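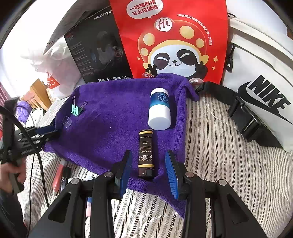
Pudero Household Linen Survey: Data Card

Summary

The Pudero Household Linen Survey records how private households buy, wash, dry, store and discard towels and bed covers. It was carried out by the Starna Institute for Home Economics with the support of the Levchenko Fund. The present release contains the answers of 200 households and is intended for teaching and for noncommercial research.

Contents of the release

households.csv: one row per household, with household size, type of dwelling and access to a washing machine.
items.csv: one row per linen item reported, linked to the household by the field hh_id.
wash_diary.csv: one row per wash load, linked in the same way.
codebook.txt: field names, permitted values and the full wording of all 28 questions.
CHANGES.txt: corrections made after the first release.

All tables are comma-separated and encoded in UTF-8. The first row holds the field names. Missing answers are left blank, and the code 99 is used only where a respondent declined to answer.

Collection

Respondents completed a questionnaire and then kept a wash diary for 24 days, beginning in April. Paper and online diaries were offered on equal terms. Paper diaries were entered by two clerks working separately, and differences between their entries were settled by the data manager against the original sheet.

Water temperature is the setting the respondent chose on the machine. It was not measured. Loads washed by hand carry the value H in the field method and have no temperature.

Fiber categories

Items are coded by fiber as stated on the care label: cotton, linen, polyester, microfiber, blend or other. Where the label had been removed or could no longer be read, the respondent's own judgment was accepted and the field label_seen was set to 0. Terry is recorded as a weave and appears in the field weave, so a terry towel may carry any fiber code. Quilted bed covers are coded by their outer fabric only.

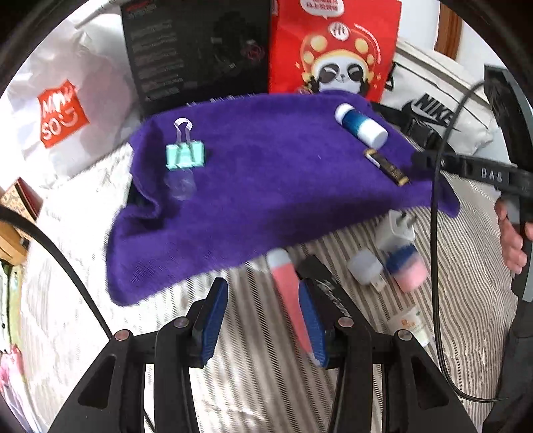
Small items on a purple towel.

Known limitations

Households without a washing machine are underrepresented. Users who need estimates for this group should apply the field weight and report the unweighted count beside it.

The field age_years relies on memory. Many respondents gave round values for older bed covers, and the field should not be used to calculate wear rates without further checks.

In version 1, tumble drying and line drying were reversed for part of the diary table. The error was corrected in version 2. Work based on the earlier file should be run again.

Privacy

Names, addresses and free-text remarks have been removed. Dwelling location is given by region only. Users may not attempt to identify any household.

Citation and contact

Please cite the release as: Starna Institute for Home Economics, Pudero Household Linen Survey, version 2. The files are held in the Pimero archive. Questions and reports of errors should be addressed to the data manager, Temitope Isah, with the table name and the hh_id of the row concerned.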